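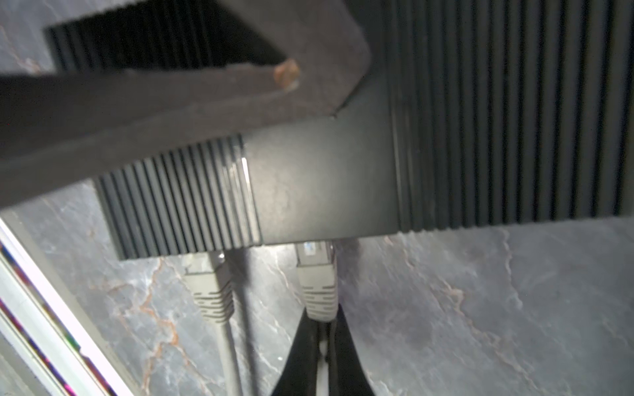

the grey box, from low down

Internet drops out every arvo around 2, what am I missing?

Femi Ajayi
Renting a unit in a 1979 brick block, second floor. Net is fine all morning, then early arvo it goes to rubbish. Video calls freeze, kids' tablets drop off, laptop says connected but nothing loads. Back to normal by tea time. Provider (Promum) ran a line test, says all good, wants $186 to send a tech. Have tried restarting everything, new cable from the wall, forgetting the wifi and rejoining. Started in December. Any ideas before I pay??

Olaia Llorente
Is it wifi only or does a plugged in laptop drop too? Test that first. If the cable stays solid, it's your wifi. Log in to the settings and change the channel by hand, auto is hopeless in a block of units. We went to 13 and it cleared up the same day, but check your older devices can see it, my printer coudn't.
If cable drops as well, ring Promum back and ask for the dropout log with times on it. A line test at 9 in the morning proves nothing when the fault's in the arvo. And don't agree to the fee until they tell you in writing who pays if the fault is on their side. Mine got waived.

Brijesh Upadhyay
heat. summer + west facing wall = cooked. feel the gear at 2, if its too hot to keep your hand on move it somewhere shady, off the carpet, nothing stacked on top. worked for me

Julián Zabala
Just change providers mate. Went to Hadolel, no dramas since. Bit dearer tho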